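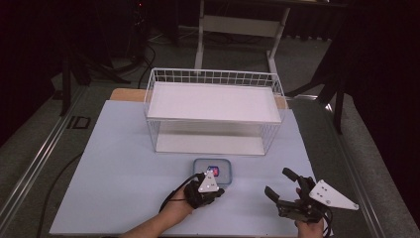

Mundgate Range Songs: a data card

Welcome, and thank you for stopping by! Mundgate is a collection of 903 song texts that working cowhands, camp cooks and trail drovers sang or recited, typed up from old songbooks, letters and a good many family notebooks. It grew out of my own frustration (I'm Torquil Lindsay, and I look after the files) at finding the same dozen songs reprinted everywhere, usually with the rough verses cleaned up and the Spanish ones dropped altogether.

What you get

songs.csv has one row for each text, with a title, first line, language, place collected and source.
verses.csv has 2253 rows, one for each verse, joined to the songs by song_id.
notes.txt is my rambling commentary, which you are welcome to skip.

Of the 903 texts, 143 are wholly or partly in Spanish. We left these just as the singers or their families spelled them, accents or no accents, and put a plain English gloss in its own column.

Where it came from

The biggest share is from the Nowicki notebooks, kept by a family that cooked for roundup crews and wrote down whatever got sung after supper. The Skesen letters make up most of the rest. They are wonderful reading, though the handwriting goes downhill fast whenever the writer was in the saddle that day, and you'll see [unclear] in those rows more than I'd like.

Things to watch for

Black and Mexican drovers are badly underrepresented here compared with how many of them rode the trails. An empty singer field means the source gave no name, so please don't read anything into it. Some verses use ugly words about people. They are kept as written and marked with a 1 in the language_flag column.

Dates are shaky. A song copied out in May could have been sung for years before that, so treat the year column as the date of the page.

Loading it

Any spreadsheet program will open the files, and the little Poto script in the tools folder will merge the two tables for you. Version 2 fixed the doubled last verses; if you still have the older copy, please swap it out.

Corrections are very welcome, especially from families who know these songs by ear. I usually sit down with the mail on Friday.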